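Re: Sewing up a split hoof pad / suture kits for the barn

posted in Kultcombe Smallholders List
March, 6:40 am
by the list member at Ikach
7 min read

I'm answering the message about what to keep in the barn for cuts on goats and sheep. I have pasted the part I'm answering so people who get the digest can follow.

> We are new to this and have nine does and a buck on a hill place.
> The nearest large animal vet is a long drive and doesn't always
> pick up. Last week a doe opened her side on a gate latch. The vet
> closed it and she is fine, but the bill was more than the doe cost.
> Two questions. What do you all keep on hand for wounds? And is
> there any sense in learning to stitch, or is that asking for
> trouble? I have seen kits for sale and don't know what is in them
> that I would use. Also, is it worth fixing the latches or do I
> need to replace the gates?

I'll take the gates first. Most of the cuts I have dealt with came off hardware, and the money is better spent there than on a kit.

We had the same trouble at Ikach with the slide bolts that came on our tube gates. The bolt sticks out past the post when the gate is open, right at rib height on a grown doe. You don't need new gates. We took the bolts off and put on chain with a snap, the chain going through a keyhole slot in a piece of flat steel. It hangs flat when it's open. We did the whole yard in a weekend and have not had a side cut at a gate from then on.

While you have the tools out, walk the fence lines with a glove on and run your hand along everything at knee to chest height. Look for wire ends at splices, the cut ends of cattle panel, roofing tin on the low sheds, and nails in old feeders. Bend the wire ends back into the wrap. Cattle panel ends can be ground smooth, or you can slit a length of old garden hose and push it over them. Hay feeders are bad too. If you have the Fumach kind with the folded lip, check the corners, because the fold opens up after a few winters and leaves an edge. I hammered mine flat and put a bead of weld on them.

Now the supplies. This is what is in our box. It's a plastic tote with a tight lid and it lives in the house, not the barn. Things kept in the barn freeze or get mouse dirt in them.

- Saline, several bottles, and a big syringe with no needle for flushing
- Chlorhexidine, which I dilute to pale blue in clean water
- Gauze squares and rolls, more than you think
- Non-stick pads
- Stretch wrap, the kind that sticks to itself
- Blunt-tip scissors and a small set of clippers
- Disposable gloves
- A thermometer with a string tied on it
- Fly spray that is labeled for use near wounds
- A headlamp with fresh batteries
- A notebook and a pencil

The notebook matters. Write down the time you found the cut, the temperature, what you put on it, and when the animal last had her CD&T shot. The vet will ask about tetanus first thing. If you can't answer, you will probably end up giving antitoxin, and that's another thing to pay for.

For flushing, use far more than seems right. I go through 600 mL on an ordinary cut and will open another bottle if I still see dirt. Don't use peroxide. It fizzes and looks like it's doing something, but it's hard on the tissue. Clip the hair back from the edges before you flush, and put a little water-based jelly in the wound first so the clippings stick to the jelly and wash out with it.

On stitching. I took the wound care day at the county extension a few years ago and I'm glad I did, but I have closed very few wounds on my own. Most of what I got out of the day was knowing which ones to leave open. Punctures stay open. Anything old, dirty or smelling stays open and gets flushed every day. Anything over a joint, into the belly or chest, or on the udder goes to the vet no matter what time it is. That leaves clean fresh cuts through the skin on the flank, the neck or the upper leg, and with those you still need pain relief for the animal, and that has to come from your vet. Ours will prescribe for us because they have been to the farm and know the herd. A new client should ask about that early, before there is a doe bleeding in the driveway.

The kits sold online have a needle driver, toothed forceps, scissors and some suture packs of mixed sizes. The tools in the cheap ones are fine to practice with. The thread is often marked for training only and should not go in an animal. I would buy the driver and forceps and get the suture from the vet.

If you want to learn, do simple interrupted stitches and nothing else. Every stitch is tied by itself, so if one pulls out or has to be opened to drain, the others still hold. Go in straight, take the same bite on each side, and bring the edges together so they just touch. Beginners pull too tight. The skin swells the next day and a tight stitch cuts in. Lay the knots off to one side of the cut, and leave tails long enough to get hold of when it's time to take them out.

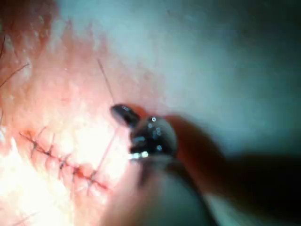

Interrupted stitches on a closed incision, each one tied separately.

Aftercare is where people slip. Pen her by herself or with one quiet friend on clean straw. Look at the line twice a day. A little redness and a raised edge in the first days is normal. Heat, spreading swelling, a bad smell, or a doe off her feed is not, and you should call. Goats will also chew each other's stitches. We have put a dog T-shirt on a doe for a flank cut, with the hem knotted up over her back, and it stayed on better than any bandage. Change it when it gets wet.

Ask the vet when the stitches come out, and write that in the notebook too. I went past the date once and the skin had started to grow over. It was no fun for either of us.

As for cost, I added up our last order for the box and it came to almost $80, with the clippers left out because we had them already. Our last emergency call for a wound was $338 with the farm visit. So the box doesn't need to save many trips, but I would not go into it thinking it replaces them. I still call on anything I'm unsure about. Our clinic will look at a phone picture and tell us to come in or wait, and they have never charged for it.

You asked about distance. We are in much the same spot. What helped us was getting on the books at a second clinic, the mixed practice out past Yurt. They don't see many goats, but they have someone on call at night and they'll stitch a goat if you bring it to them. Have a crate or a bedded truck box ready so you aren't building one in the dark.

One more thing on the split pad question from further back in the thread, which is what the subject line is still about. I would not sew a pad. There is no give in it and it won't hold. Trim the loose part, soak it clean, wrap it dry, and keep her off the gravel until it hardens up. Ours took 3 weeks. If she's lame and the foot is hot, think abscess before you think cut.

If anyone has a source for the heavy stretch wrap by the case, please post it. The feed store at Kultcombe stopped carrying the wide rolls and the narrow ones bunch up on a leg.

Ikach, hill side

3 replies in this thread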